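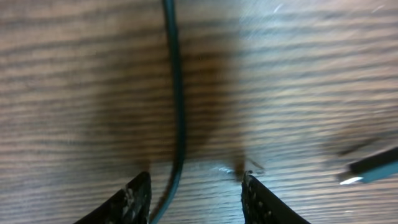 Fondwood Grain Index

Print this page | E-mail this page

Tabulated ring-width readings from timber cores taken at two sites, Nukberg and Markthorpe. Release 2, June 2022.

Contents

- cores.csv -- one row per core: core ID, site, species code, diameter, bark present (y/n)
- rings.csv -- one row per ring: core ID, ring number, width in mm, earlywood share
- codes.txt -- species and defect codes

Coverage

Each site contributed 60 cores. Most run to some 100 rings; shorter cores are kept and flagged S. Ring 1 is the outermost complete ring. Partial rings under the bark are left out.

Method

Cores were air dried, glued to mounts and sanded before reading. Widths were read along a single radius with the Nechyporuk stage and stored without detrending. Missing rings are entered as 0, unread rings as NA. Do not treat the two as equal -- the loader in Release 1 did, and means from that release run low.

Known issues

- Markthorpe species codes were revised in May. Old codes are listed at the end of codes.txt.
- Earlywood share is blank for diffuse-porous species.

License

Free for research and teaching. Cite the release number.

This site uses cookies to remember your settings. Accept | Decline

Contact | © Fondwood | Back to top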